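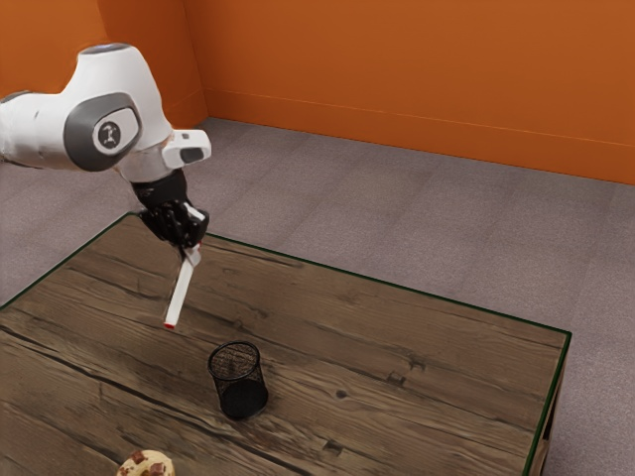
Sim workcell, marker-to-cup task, arm holding the marker short of the cup.

Thread: Minimum logging for simulated pick-and-place trials

zamora_cell2
Posted August 3, 2025
Our draft practice note has a clause I want to tighten before it goes out. Current text: "A trial is successful when the object is in the container." The task in the opening post is marker into mesh cup. Two reviewers scored the same batch of 100 trials and disagreed on 11. All 11 were cases where the marker was inside the rim but the gripper had not opened. Proposed text: "A trial is successful when the object is in the container, the gripper is open, and the object is at rest." Objections?

drorkel_qa
Support the gripper condition. "At rest" needs a threshold and a hold time or it will be scored by eye. We use 2 seconds with no contact between fingers and object.

nirodel
Disagree with putting a hold time in the note. Physics step and solver settings differ between simulators. An object can jitter indefinitely in a thin-walled container and never meet a velocity limit. Require each lab to declare its threshold and leave it at that.

drorkel_qa
Then the results can't be compared, and that was the point of having a note.

nirodel
They can't be compared now. A declared value at least shows why.

mfuentealba
Macarena Fuentealba, I edit the scoring section. Both positions fit: default of 2 seconds, deviations declared in the results table. Separate question for zamora_cell2. There is a cookie on the table near the front edge. Is it part of the task definition or a distractor? The draft says every loose object must be listed with a role.

zamora_cell2
Distractor. It's in the asset list but the role column is blank. Will fix. Moving it does not fail the trial under our rules.

villalba
It should. If the arm knocks a distractor on the way to the cup, that is unintended contact, and on hardware you would log it. Same for tipping the cup.

zamora_cell2
Tipping the cup is already a fail. For distractors I would log contact as a separate field and keep it out of the success rate. We have 3,000 archived trials scored the old way and I don't want to void them.

villalba
Archived data is not a reason to write a weaker rule. Version the rule and tag the old trials.

mfuentealba
Separate field, mandatory, with rule version in the header. villalba, if you want contact as a fail condition, send wording and I'll put it in as an optional strict mode.

villalba
Will send. Still think strict should be the default.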